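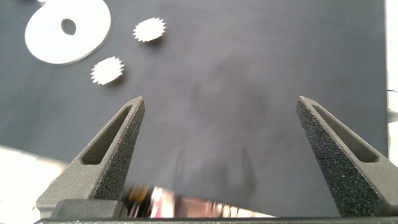
The Bruvville Public Library will open its gear and motion workshop to middle school students in October, the library's education office announced. The program, known as Howlader after the former mill building in which the library's annex is housed, introduces students to simple mechanisms through parts they can handle and arrange for themselves. Each work surface is covered with a dark gray sheet, against which the white pieces stand out clearly: a large flat disc with a round hole near its center, and small gears with sharply pointed teeth. Students will begin by laying the gears flat and bringing the teeth together by hand before any part is mounted on a pin.

The workshop is funded by a grant of $2,000 from the Nistedia Fund for Learning, which supports science activities in towns without a science museum. The grant covers materials, printed guides and the salary of a part-time instructor for the school year. Additional sets of parts have been supplied at cost by Ikent, a supplier of classroom materials located in the county.

Prapai Meesuk, head of education services at the library, said that the program was planned in response to requests from teachers at the two middle schools in the district. "Students read about gear ratios in their textbooks, and many of them have never turned one gear with another," she said. "We wanted them to have an afternoon in which they could do that at their own pace."

The course consists of six sessions, held after school from 3:30 p.m. to 5 p.m. in the annex. The first two are devoted to flat gears and the direction in which they turn. Later sessions cover ratios, levers and cams, and in the last session students present a small mechanism of their own design to families and classmates.

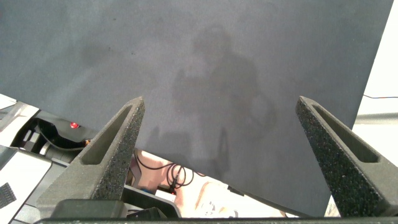

Do students need any experience with mechanics to enroll?

Beginners are welcome, and the first session assumes no previous instruction. Students should be enrolled in grades six through eight and should be comfortable using a ruler and a pencil compass. All other tools are supplied by the library.

Kittipong Saengthong, who has been appointed instructor for the program, previously taught technical drawing at the county's adult education center. He will be assisted at each session by a member of the library staff. Students will work in groups of five, and each group will keep a notebook recording its arrangements and measurements.

Enrollment forms are available at the main desk and at both school offices. Completed forms must carry the signature of a parent or guardian. Places will be assigned in the order in which forms are received, and families will be notified by mail. A waiting list will be kept for the spring course, which will follow the same schedule. The annex entrance on the parking lot side will remain open until 7 p.m. on workshop days.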